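List: manipulation-tools
Subject: Re: Daza hand-held gripper, anyone using it in earnest?
Date: Monday, 16:42

On Monday morning a list member wrote:

> We are looking at hand-held grippers for collecting demonstrations
> and have narrowed it to two, the Daza from Zeltow and the older
> Flestard unit. The Flestard is a known quantity here. The Daza is
> dearer and the data sheet is thin. Three questions:
>
> 1. Does the tracking hold up in an ordinary room, or do you have to
> paper the walls with markers?
> 2. Are the finger pads any good on flat, smooth things?
> 3. What does the recording software give you at the end? We do not
> want to be tied to their viewer.
>
> Price and delivery from Flutwood (the reseller) also welcome.

We have had a pair of Dazas on evaluation from Flutwood since September, so I can answer most of this. Usual caveat: one site, one firmware version, three operators.

Tracking. You do not need to paper the walls. We started with markers everywhere, then took them down a few at a time until the pose error got worse. In a small office you can manage with very few, provided at least one stays in view for the first couple of seconds of each take. After that the inertial side carries it. What does upset it is a large glossy surface with a bright window behind. We lost more takes to that than to everything else put together. Lowering a blind fixes it, as does fixing the exposure by hand, but the exposure setting is forgotten on every power cycle. I have reported this to Zeltow and had an acknowledgement.

For figures: we recorded 1208 takes and 1154 passed our own check, which is a simple one (no gap in the pose stream, both clocks agreeing at start and end, closing signal present). Of the failures, most were pose gaps. The Flestard did slightly worse on the same tasks, but we ran it for a shorter time and I would not lean on the comparison.

Finger pads. Better than I expected on card, book covers and painted wood. Poor on polished metal and on anything thinner than a couple of millimetres lying flat, where the operator ends up dragging the item to the edge of the table. The pads are a wear part. Ours were changed once, at 542 takes on the first unit, when the edge had started to lift. It is a five-minute job with a small hex key, although the manual shows the screws in the wrong place. Check that your quote includes spares – ours did not.

Handling. It is bulkier than the Flestard and the weight sits further forward. Nobody here has complained in a short session, but after an hour the operators start resting the body on the table between takes, and that shows up in the data as a dull thump on the accelerometer. We now trim the first and last half second of every take. The view down the fingers is very wide, so straight edges bow a good deal towards the outside. You will want the lens calibration from the unit itself, not the generic one in the download. The two are far enough apart to matter, and the generic one loads by default without saying so.

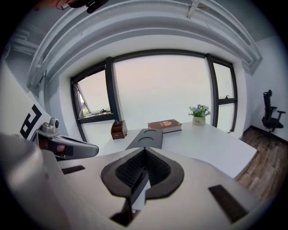 The tasks we use for acceptance are dull on purpose: pick up a book, move it a hand's width, put it down, square it to the edge. If a device cannot do that repeatably there is no point in trying drawers or zips. I would suggest running the same thing on both units before you look at anything harder, with the same operator and at the same hour, so that the light is comparable.

Software. You get a video file, a pose file and a jaw width file per take, plus a short text header. All three open with ordinary tools and we have not needed the viewer after the first week. Two annoyances. Time stamps in the jaw file are relative to power-on, while the others are relative to the start of the take, so you have to read the offset out of the header. And the export drops any take whose name contains a space, silently. Rename before exporting.

Flutwood. Delivery was almost a fortnight later than quoted, but the units arrived calibrated and the evaluation terms are fair: you pay return carriage and nothing else. I would rather not put our price on an open list. Write to me off-list if you want it.

On balance we will probably keep one Daza and send the other back, and hold on to the Flestard for thin parts, where its narrower tips do the job. If you only have money for one and most of your items are hand-sized, I would take the Daza, after getting the spare pads in writing.

I can put up a few raw takes with the matching calibration file if that is of use. Say which format you want the video in. The originals are large.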